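Everybody poops, and everybody has to put it somewhere. For most of history, "somewhere" was a hole, a pot, or the neighbor's side of the river.

## Who thought of it first?

People were building toilets with drains more than 3000 years ago. Some were stone seats over a channel of running water. They had no door, no lock, and nothing to read.

## So where does it go?

When you flush, water rushes into the bowl and pushes everything over a bend in the pipe. The bend is shaped like a sleepy letter S. Some clean water always stays behind in it, and that puddle is a plug. It keeps the smell of the sewer down in the sewer, where the smell has plenty of friends.

After that it's a downhill ride through bigger and bigger pipes to a treatment plant, where tiny living things called bacteria eat the mess. They seem to like it. Don't ask them for recipes.

Some stores now have whole showrooms of smart toilets. Depending on how much your parents want to spend, a smart toilet may warm the seat, wash your bottom, or lift its own lid. It still won't do your homework. 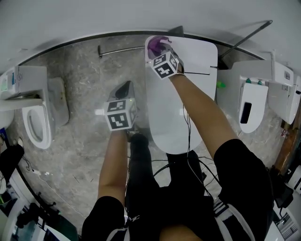
## Try it yourself

Ask a grown-up to help you find the bend in the pipe under a sink. It does the same job as the one in the toilet, and it also catches rings, beads, and 1 in every 3 of my sister's earrings.

*Elvia Magaña*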